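The Bedside Drawer Problem: Final Report
March
By Randa Issa, with Fouad Azar

Our module asked every pair to pick one ordinary piece of furniture and work out why people stop using it properly. Other pairs chose wardrobes and a hall bench. We chose the bedside table, mostly because Fouad already had strong feelings about his.

The question was simple enough. A bedside table has a top and, if you've paid a bit more, a drawer. Within a week everything lives on the top and the drawer holds one takeaway menu. We wanted to know whether that was laziness (our tutor's theory) or the furniture's fault (ours, for reasons of self-interest).

Method

We asked 7 people on our corridor to keep a bedside diary. They wrote down what they put on the table, what they put in the drawer and what they went looking for after lights out. Two of them also let us tidy for them, which was braver. We had 500 words of guidance from the department on how to run a diary study and we followed nearly all of them.
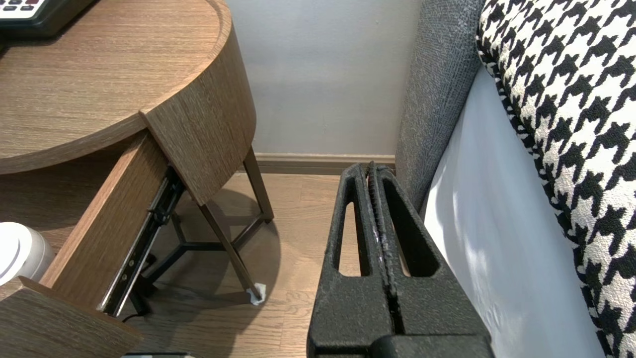 Drawers were where the diaries got interesting. People described theirs as "in the way" far more than they described them as too small, and we hadn't planned for that. A drawer needs floor in front of it, and a bedroom tends to put a bed there. With a round top like the one on the table we looked at, the drawer also comes out from under a curve, so when it's open you have a straight-sided box poking out past a nice soft edge, with its black slide rail on show down the side. It looks like a filing cabinet that has wandered in from an office. Fouad thinks this is why people keep it shut. I think they keep it shut because of their shins. We've agreed to print both.

The second finding was about lids. Anything with a lid was left on the top, even when it would have gone in the drawer, and the explanation in the diaries was nearly always the dark. You can find a round thing by feel. You can't find it by feel underneath a phone charger, a hairbrush and the instructions for the lamp.

We ran a small test on this in Fouad's room one Sunday. Each of us took turns, eyes shut, trying to pick out a named object first from the top and then from the drawer. The top won every time. I did once come up from the drawer with a sock, which isn't on the list of named objects and has been left out of the results.
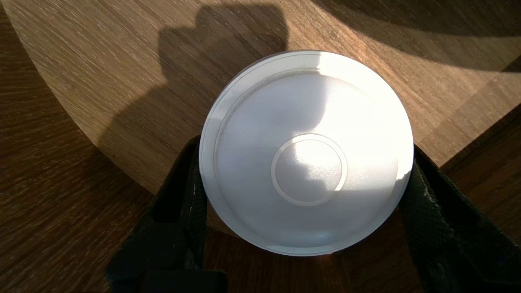

Fig. 2. White round piece with a raised ring in the middle, in strong sun.

Rings and grooves matter more than we expected. Several diary keepers said they recognised things by an edge or a bump before anything else, and a smooth face with a ridge near the rim is easier to tell apart in the hand than a printed label, which in the dark is no help to anyone.

What we would change

A shallower drawer, for a start. Deep ones turn into a soup. We'd also put a low lip round the top, so that the things people insist on leaving there stay there. Fouad wanted a divider too, and drew 2 versions, one of which could be made.

Limits

The sample was small and all of it lived on the same corridor. One diary stopped on the third night with the words "fell asleep". We also never tested a table without a drawer, although our tutor has pointed out that this would have been the obvious thing to do.

Related projects

Stidley: a hall bench people will sit on
Why the wardrobe door stays open
Chidiac: stacking stools for a narrow kitchen
Dovetti: one shelf, three flatmates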